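Folding tips for the robotics club, updated 12/27/21

Bedroom task for the Mendness round is clothes on a bed. Practise at home, any bed does.

- Spread the garment out first. Black on a flowery cover is fine, edges show up well.
- Pinch near a seam — the middle just bunches. 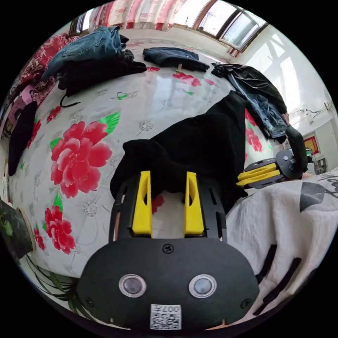
- Slow lift. If you yank it the fingers slip and you start agian.
- Keep both lenses clear of sleeves. Wipe them with a glasses cloth, not your jumper.

Trousers: leg on leg, smooth, then fold in half. Konrad does thirds, also allowed.

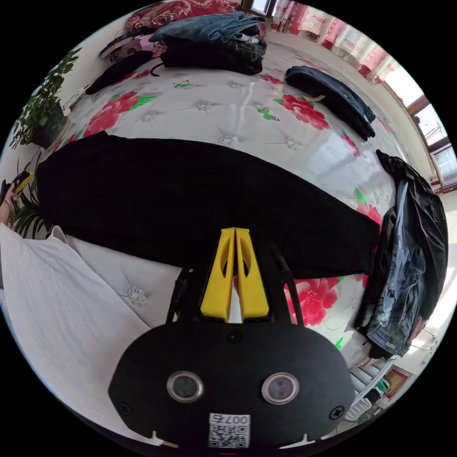
- Finished things go at the back, out of the way. Jeans stack best.
- Labels tucked in if you can. No marks lost if not.

Pass mark is 80, and you get 10 minutes. Two goes each.
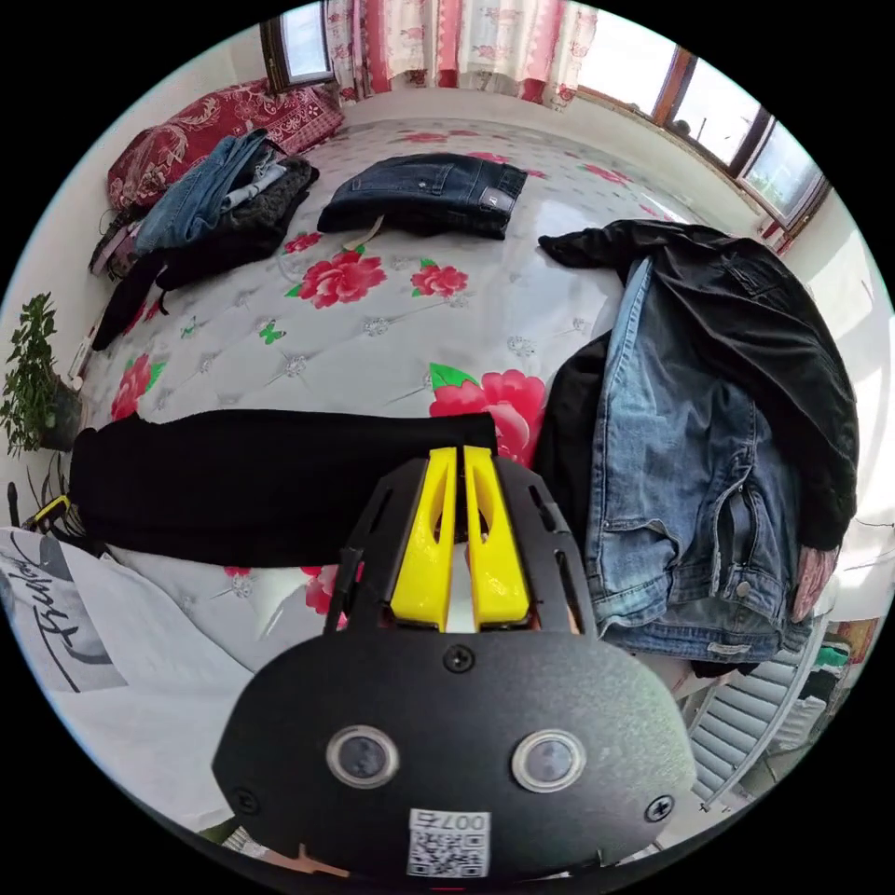

Jackets last. Collar first, then sleeves in — zips done up or they snag on everything.

Wrists ache after a while so swap hands, or rest a gripper on the bed between garments.

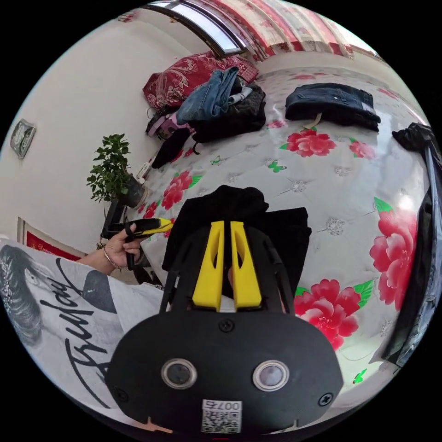 T-shirts with big prints: fold print side in, sticks less to the fingers. Spare finger pads are in the Boditz tin, ask Sławomir Sowa before you take the last pair.

Next practice in January, bring somthing of your own to fold. Socks don't count.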